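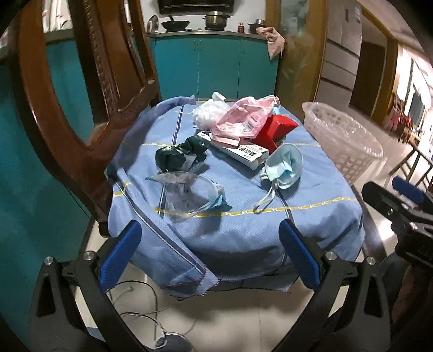

The kitchen chair, with a cloth over it and a pile of packaging on top.

So I've been keeping a grocery notebook since April, and I promised a few of you I'd write up how it's going. Short version: I'm still doing it, I'm spending less, and I have opinions about lentils now.

It started because of Pornthip. We were on the phone one evening and I was moaning about money, as I do, and she asked me what I spend on food in a month. I said a number. She said, "Is that a real number or a feeling?" and of course it was a feeling. It was a pretty optimistic feeling too! When I went back through my bank statement for the month before, I'd spent $787 on groceries, for two people, one of whom (hi, Alistair) eats lunch at work most of the time.

So, notebook. I tried an app first but I hated it. It wanted me to sort everything into categories and I spent ten minutes deciding if hummus was a dip or a protein. Now I just write the store, the total, and anything I bought that wasn't on the list. That last column is the painful one. Week one it had fancy crackers in it, twice, from two different trips, and a jar of something pickled that I still haven't opened.

What I learned pretty fast is that I was going to the store too much. I'd pop in for milk at the little Jiltdale market on my way home and come out with milk and a bag of other stuff, and it was never a cheap bag. I don't have amazing willpower around a cheese counter. I've decided the only way for me to win is to stay out of there, so now I do one big shop and one small one, and if we run out of milk in between then we drink our coffee black and complain about it.

The big shop is at Neltine, out past the ring road. It's ugly and the lights buzz, but the dry goods are so much cheaper that I felt a bit sick the first time I compared. Rice, beans, oats, flour, canned tomatoes -- all of it from there now. I go at 8 in the morning if I can, when the bread shelf is still full and you can get a cart with four working wheels.

The small shop is produce, and for that I've been going to the Kuzmenko stand, the one under the green awning. Yaryna, who runs it most mornings, has been very patient with me. I asked her what you're supposed to do with celery root and she gave me a whole recipe while ringing up the guy behind me. (You grate it, with apple and lemon and a lot of mayo. I was skeptical. I've made it 3 times.)

Meal planning I'm still bad at. I've read all the advice where you make a chart, and I do make the chart, and then it gets to be six o'clock and I don't want the thing on the chart. So I've loosened it up. I plan dinners but I don't put days on them. There's a list on the fridge with five dinners and we cross them off in whatever order we feel like. Alistair crosses off pasta first every single week.

Soup has helped a lot too. Thảo gave me her trick, where you keep a bag in the freezer for onion ends and carrot tops and chicken bones and so on, and when it's full you boil it all up for stock. I was sure I'd forget about it but I haven't, and I haven't bought stock in a carton since. My lentil soup has gotten really good! Brown lentils, not red, a big spoon of tomato paste fried until it goes dark, and vinegar at the end. More vinegar than you think. I can eat that for lunch four days running and not get sad.

Anyway, the totals. First full month with the notebook we spent nearly $600, which felt like a miracle, and then the month after it crept up again because we had people over and I bought lamb. I'm not sorry about the lamb. I haven't added up this month yet. There's a Neltine receipt missing and I suspect it's in a coat.

A couple of people asked about cleaning stuff and paper towels and whether I count those. I do, if they're on the same receipt, purely out of laziness. If you want to be strict about it you'd split them out, and I'd love to hear from anybody who does that and what your real food number is.

Next on my list is bread. Myroslav says he'll give me some of his sourdough starter if I promise not to kill it, and I've told him I can't promise that but I'll feed it when I remember. He's thinking it over.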